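Slow Food: Feeding Behavior in a Captive Group of Ochre Sea Stars
Final project report, Invertebrate Zoology Lab
Usell Marine Station, Apr 7, 2019
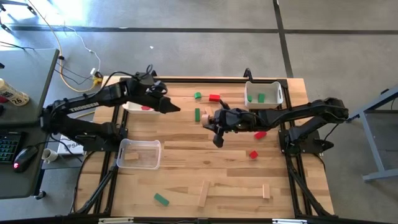 The ochre sea star, Pisaster ochraceus, is a predator. It helps to repeat this to yourself while watching one. It eats mussels by gripping both halves of the shell with its tube feet, pulling until a small gap opens, and then pushing its stomach out through its mouth and into the mussel. Digestion starts inside the victim's own home. The whole business can take hours, and for most of that time the attacker looks like something dropped on the floor.

Our question was modest. Does a hungry sea star choose small mussels over large ones, or does it take whatever it bumps into? A large mussel holds more meat but should be harder to open. We predicted that medium mussels would win.

Methods

We collected sea stars under the station's permit at Prornumitz Cove in September and kept them in 2 flow-through tanks. One tank got mussels sorted by size into patches. The other got the same mussels mixed together. Tanks were checked morning and evening, and we recorded any animal in the humped feeding posture, along with the length of the shell under it. Empty shells were pulled and measured at each check.

We had planned to film every feeding on a time-lapse setup. This produced almost 3,000 stills, a large share of them showing the same animal in the same corner. The animal was healthy. It simply liked the corner.

Results

We logged 82 feedings that could be matched to a shell. In the patch tank, medium mussels were eaten most often, as predicted, and we were pleased with ourselves for a short while. In the mixed tank there was no clear preference at all. The stars took small, medium and large shells in close to the proportions we had put in.

Discussion

The medium patch in the first tank was also the patch nearest the water inlet. We noticed this while drawing the tank diagram for this report. Sea stars find food partly by following chemicals in the water, and they may also just like moving water, so our size preference could be an inlet preference wearing a disguise. The patches should have been rotated weekly. The Beyene handbook, which we used for the tank setup, says so on the page after the one we photocopied.

Temperature is another problem. The chiller on the mixed tank (a Titolov, older than either author) shut off overnight twice, and feeding dropped after both failures. We left those days in the totals and marked them in the appendix.

A repeat would need more tanks, patches that move, and a second chiller. The sea stars went back to the cove at the end of the study. The one from the corner took the longest to let go of the glass.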